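Zeterano Language Playgroup, Clornstead
Looking for: Playgroup Assistant (part-time)
Posted: 07/04/2022
Reference: 1611

Zeterano is a small playgroup where children hear and speak two languages every day. Our families come from many countries, and most parents speak one language at home and English at work. We help the children to feel at ease in both. At the moment we are looking for one more assistant to join our team in the house on Gerlach Street.

The position begins after the summer break, and the first contract runs until the end of November. If both sides are satisfied, we will then offer a contract for a longer time.

What the work is

You will work together with the lead teacher of the morning group. The children are between 2 and 6 years old. The teacher plans the week and speaks with the parents about the progress of each child. You will help with everything that happens between the door opening and the last child going home.

Your tasks will be:

Welcoming the children and helping them with coats and shoes
Reading picture books aloud, in English and in your other language
Preparing the morning snack and sitting at the table with the children
Going with the group to the playground on Drendis Square when the weather permits it
Writing short notes for the parents in the daily book
Putting the rooms in order at the end of the morning

We ask that you speak only one language with each child during the morning. This is more difficult than it sounds, and we will practice it with you in the first two weeks. Please do not worry if you mix words at the beginning. All of us did.

Who we are looking for

You have worked with small children before, in a playgroup, a school or a family. A diploma in child care is welcome but we do not require it. You speak English well enough to talk with parents about daily matters, and you speak a second language as a native or nearly so. We would be especially glad to receive applications from speakers of Portuguese, Polish or Turkish, but other languages are also welcome.

You should be patient and like to be on the floor with the children. The work is sometimes loud. There are stairs in the house, and you must be able to carry a small child up them.

Before the first day we need a background check and a first aid certificate. If you do not have the certificate yet, we will pay for the course.

What we offer

Work from Monday to Friday, 8:15 to 12:45, with no evenings and no weekends. The playgroup is closed during the school holidays, and your salary is paid in equal parts over all the months of the contract. You will receive paid time for preparation each week, and a free place for your own child if he or she is of the right age and a place is open.

The rooms

We have a reading room, a room for painting and building, and a play corner where much of the new vocabulary is learned. Children who are shy at the table often begin to talk when they "cook" or make a list of what they must buy. The toy kitchen has a refrigerator with a place for the shopping list on the freezer door, and gold handles.

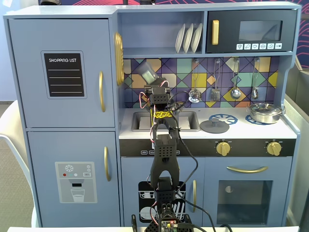 How to apply

Please send us a letter of one page and your CV. In the letter, tell us which languages you speak and how you learned them. Write the reference number on the first page. You may bring the papers to our office on Gerlach Street in the mornings or send them by mail.

We will invite suitable persons to a talk and then to a trial morning with the group. The trial morning is paid. Everyone who writes to us will receive an answer, also if we cannot offer the position.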